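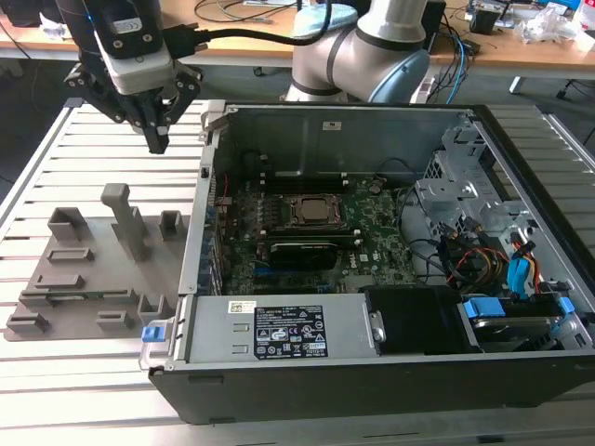
Dell tower with the side panel off, lying flat on the bench.

Dultley Community Forums > Hardware Reuse > Desktop Refurbishment

Topic: Order of work when stripping and rebuilding donated Dell towers

Posted by P_Palma_Dultley
Moderator

Good morning all. The Dultley reuse program is revising its written procedure for desktop towers and members are invited to comment before it is adopted in January. The present draft asks that each unit be laid on its side, opened, inspected and photographed before any part is removed. The graphics card comes out first, then the memory, then the drive in its carrier. The power supply is left in place unless it fails the load test.

Two matters remain unsettled. The first is whether the memory should be removed at all when the unit has passed its start-up check. The second is whether the drive cables should be replaced as a matter of course or only when damaged.

Please keep replies to the procedure itself. Questions about pickup and delivery belong in the Logistics section.

Pilar Palma

Posted by benchwright
Member

Thank you for circulating the draft. I support the general order, with one reservation. In my view the drive should be removed before the graphics card. It holds the donor's data, and the program's own privacy policy requires that it be logged and secured at the first opportunity. The carriers with blue tabs release without tools, so the change would add very little time.

Posted by Veltora_Stores
Member

I must respectfully disagree with the previous post. In many of these cases the cables bunch up beside the drive, and the SATA connectors are awkward to reach until there is some slack. Clearing the card first gives the technician more room for the hand. At our Veltora depot we tried it both ways and had 3 broken connector latches when the drive came out first. We had none the other way.

On the second matter, we replace cables only when damaged. The colour of a SATA lead tells you nothing about its condition, and perfectly good leads should not be going to recycling.

Posted by benchwright
Member

I accept the point about the latches. I would still ask that the drive be logged by serial number as soon as the side panel is off, even if it is physically removed later. 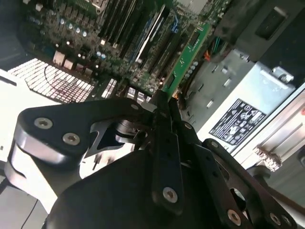 As for the memory, I would prefer that the modules be taken out and reseated in every case. Donated machines often arrive with mixed modules, some with heat spreaders and some without, and a unit may pass a start-up check and then fail under load. The technician should record the size and speed of each module before returning it to its slot. Our branch keeps this record on the same sheet as the drive serial number.

Posted by kettle_and_solder
Member

Could the procedure also say something about dust? Vent grilles are a regular source of trouble. I would suggest a soft brush on the grille and the fan shroud before anything is unplugged, and compressed air only outdoors.

I am not in favour of reseating the memory every time. Each removal is a chance to damage a slot. The Bettencourt branch stopped doing it last winter and its return rate has not changed.

Posted by Veltora_Stores
Member

Bettencourt receives most of its units from one office supplier, in matched sets. That is hardly comparable with what comes through the door at the other depots. I side with benchwright on this one.

Posted by P_Palma_Dultley
Moderator

Thank you for the replies. The draft will be amended as follows.

Brush the vent grille and fan shroud before disconnecting any part.
Log the drive serial number once the panel is removed.
Remove the graphics card, then the drive.
Replace cables only where damage is found.

The question of the memory will be left to each branch for 6 months, after which results will be compared. Branches are asked to note on the job sheet whether the modules were reseated. The Braltora branch has offered to collate the sheets.

Posted by kettle_and_solder
Member

That is acceptable to our branch. Will the job sheet be reissued with a box for the memory, or should we write it in the margin?

Posted by P_Palma_Dultley
Moderator

Please use the margin for now. A new sheet will be sent out with the final procedure.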